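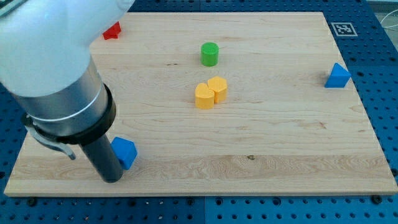
Shape blocks on the maple-look board, Malport open day

Open day at Cilwood, the Malport site, 2022-12-14. Writing this up fast before I lose the notes.

Got there late, parking was a mess, missed the welcome talk. Coffee fine. Badge said Bongani Neal, its Nel, never mind.

Best table for me was the blocks. Small colored shapes on a big slab of pale wood, wavy honey grain running across it, a little dark knot near the middle of the front. Blue pegboard underneath. I kept looking at the board more than I should have. Asked if it was for sale – no.

The blocks are matte with a bit of texture to them. I liked the red one, pointy edges, somewhere between a star and a cross. They let us handle a spare set at the next bench and that shape is hard to drop into its hole, you have to turn it just so. My son would love it. A full box is 30 blocks, $129, too much for me but Emilian Mocanu on the desk says there's a school price from February. Didn't get the number, will email.

Then the paint room (closed), then the packing hall. 300 boxes a day when its busy. Loud. Ketill Ragnarsson took us round, good guide, walks very quick. Lost 4 people from our group at the stairs, they turned up again by the sandwiches.

Asked him about the wood. They buy the boards in ready cut from Norðdahl and oil them on site, two coats. Smelled nice in there. Offcuts bin by the back door, help yourself, so I did – one piece, going to make a trivet or somthing.

Shop was tiny. Cash only on the day, bring some if you go. Bus back leaves from the far gate, not the one you came in by.

Would go again. Earlier next time. More photos when I find the cable.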